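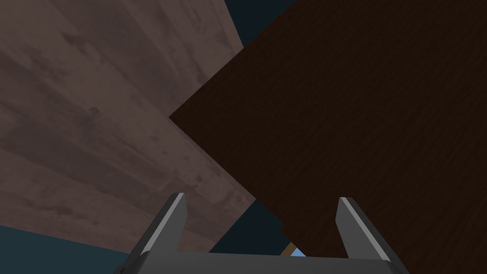
Speaker notes: What happens to a summit when a leader leaves
Evening talk, doors at 7

Opening (keep it short)

Thank the library for the room. Say who I am and that I spent most of my working life on the staff side of regional meetings, mainly the Drular River talks. I was never a negotiator. I booked rooms, moved papers and wrote the minutes.

Tonight is about one question. A president or prime minister steps down a few weeks before a big meeting. Does the meeting still happen, and does it still matter?

Short answer: it usually happens. Whether it matters depends on how much was settled at the lower levels before the change.

The Masard meeting

Background for people who don't follow this. The Drular River runs through two countries, Cloltovia and its neighbor to the south. There is a water treaty and a summit every other year. Masard was the host city and the summit was set for August.

Stepan Mykhailiuk was the Cloltovian prime minister. He resigned on a Sunday, late in the evening, after losing the support of his own party over the budget. It had nothing to do with the river. By then 16 working papers were on the table, and most of them had been agreed.

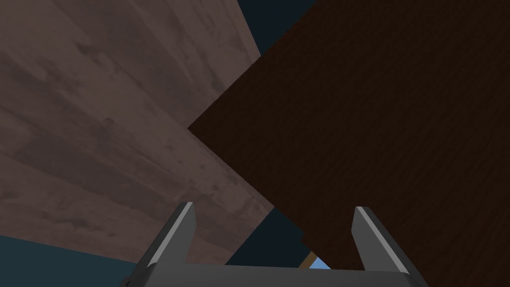 The first calls we got were from hotels. They wanted to know if the block bookings still stood. We told them yes, because we had no instruction saying otherwise. The foreign ministry confirmed it by noon the next day.

Pause here. Ask who has worked in an office where the boss left suddenly. Take a show of hands, no stories yet.

What carried on without him

Drafting did. The people who write the text are career staff, and they had the same jobs on Monday morning. Pylyp Sirko led the Cloltovian drafting team before the resignation and after it. He had the phone numbers of everyone on the other side.

The security plan also stayed the same, apart from new names on the passes. The city had planned for about 4,000 visitors, counting press and delegation staff, and it kept to that plan.

The money was already committed. Canceling would have cost the host nearly as much as going ahead.

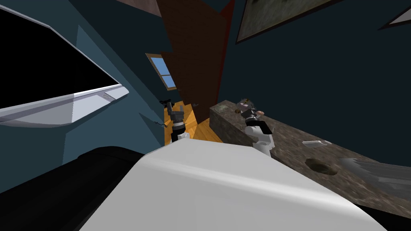
What did not carry on

Side deals. Mykhailiuk had made a personal promise on fishing permits in a phone call. It was not in any paper. The new prime minister said he had not been told about it, and I believe him. The permits were dropped from the agenda and came back two years later in a weaker form.

The one-on-one meeting was cut from an hour to 10 minutes. New leaders don't like to be alone with a counterpart before they know the file. Their advisers like it even less.

The family photo was redone in the schedule three times. Skip this if time is short.

The Pylypenko memo

Explain what it was: an internal note, later released, on how to prepare for a change at the top. It is named for the office that wrote it. Read the passage on page 2 aloud, slowly. The main advice is to put every promise in writing within a day and send a copy to the other side.
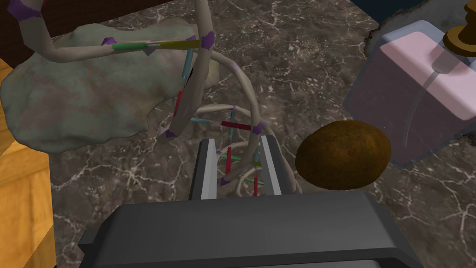
Most foreign ministries do some of this now. Smaller ones often don't have the staff. In Cloltovia the same desk handled the river, the rail link and all visits by foreign ministers.

Mention that the memo was criticized. Some diplomats felt it would make leaders less willing to talk freely. That is a fair point and I don't have a full reply to it. If pressed, say that the fishing towns would have preferred the paper copy.

Questions I expect

Did the treaty get signed? Yes, on the last afternoon, with one annex left open.

Was the new prime minister against it? No. He had voted for the earlier version in parliament.

Would it be different for a larger group of countries? Probably easier. One absence shows less in a big group, and the chair can keep things moving.

Stop by 8:15. Chairs go back against the wall. Leave the reading list by the door.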